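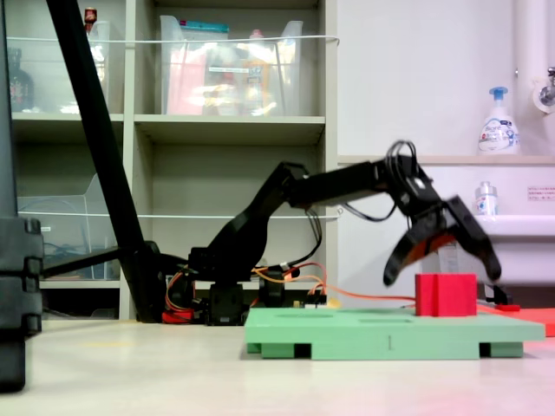

Slide 1. O braço com a garra aberta por cima do cubo vermelho, na plataforma verde.

Notas da palestra "Ensinar um braço a pegar num cubo" (versão com os meus apartes, 17 de maio de 2018)

Slide 1, continuação

Boa tarde a todos, obrigado por terem ficado depois do café! Sou o Anderson Rangel, trabalho no projeto Handari, e venho falar da parte menos glamorosa da coisa: recolher exemplos. Deixar a imagem no ecrã enquanto falo, não ter pressa de avançar.

Perguntar à sala: quem já tentou pôr um braço destes a imitar uma pessoa? (Se levantarem a mão, perguntar quantas demonstrações gravaram. Costuma dar conversa.)

Slide 2. O que é um exemplo, para nós

Um exemplo é uma tentativa completa: o braço sai do repouso, chega ao cubo, fecha a garra, levanta, pousa. Gravamos o vídeo e as posições de todas as juntas, ao mesmo tempo. Se uma das duas coisas falha, o exemplo vai para o lixo, e digo isto com dor, porque já deitei fora uma tarde inteira por causa de um relógio desacertado.

Dizer devagar: o sistema não sabe o que é um cubo. Só sabe o que lhe mostrámos. Se o cubo esteve sempre do lado direito da plataforma, ele aprende "ir para a direita" e fica muito contente consigo mesmo.

Slide 3. A mesa

Voltar um instante ao slide 1. Escolhi um cubo vermelho e um tabuleiro verde-menta porque a cor se distingue bem no vídeo, e porque eram as peças que eu tinha (isto costuma arrancar um sorriso). Reparem nas cavidades ovais no topo do tabuleiro. Nas primeiras gravações eu pousava o cubo sempre longe delas, e quando finalmente o pus meio inclinado numa, o braço fechou a garra no ar, três vezes seguidas. Agora as cavidades entram na rotação como qualquer outra posição.

Apontar também para o fundo: prateleiras, caixas transparentes, o lavatório. Não tapei nada com pano. O Tibor Kovács, que é mais arrumado do que eu, queria fundo branco; eu queria que o modelo aprendesse a ignorar a tralha. Discutimos isto meses. Gravámos das duas maneiras e fiquei com a minha, mas ele tem razão numa coisa: com tralha são precisos mais exemplos.

E os cabos! Aquele arco preto por cima do pulso, os fios laranja que vão da base para o lado do cubo. Antes de cada sessão passo o braço pelo percurso todo, à mão, a ver se algum prende.

Slide 4. Os números

Na primeira ronda gravámos 194 tentativas e aproveitámos 114. Feio, eu sei. As outras caíram por imagens perdidas, cubo fora do sítio, eu a espirrar e a mexer o comando (aconteceu mesmo).

Em outubro repetimos com uma lista de posições sorteadas antes de cada sessão e chegámos às 188 aproveitadas só nessa semana. Hoje o conjunto tem 2413 exemplos.

Pausa. Beber água.

Slide 5. Falhas que vale a pena guardar

Durante muito tempo apaguei todas as tentativas em que a garra falhava. Erro meu. Agora guardo aquelas em que falho, recuo e corrijo, com etiqueta própria, e foi o que mais ajudou: o braço passou a tentar outra vez em vez de ficar parado no ar com as pinças fechadas sobre coisa nenhuma. (Mostrar o vídeo curto. Se o som não funcionar, não faz falta.)

Slide 6. Se forem começar amanhã

Gravem 20 minutos e parem para ver tudo o que gravaram, do princípio ao fim. Mudem a luz de propósito. Troquem de operador, que cada pessoa tem o seu jeito de chegar ao cubo e eu, por exemplo, chego sempre demasiado depressa. Anotem o nome de quem gravou em cada ficheiro.

Perguntas. Se perguntarem pelo código, dizer que sai quando o Tibor acabar de o limpar.

Outras palestras
Nemavside: calibrar servos baratos sem perder a cabeça
Etiquetar vídeo a duas mãos
Pernonine, um ano depois

Comentários

marta_l: Estive na sala e gostei muito da parte das falhas guardadas. As tentativas com correção têm o mesmo peso que as outras no treino?

Anderson Rangel: Olá Marta! Por agora têm o mesmo peso, sim. Quero experimentar dar-lhes mais.

joaquim.r: Eu também sou da equipa do fundo branco, desculpa lá.

Contacto | © 2018 Handari | Voltar ao topo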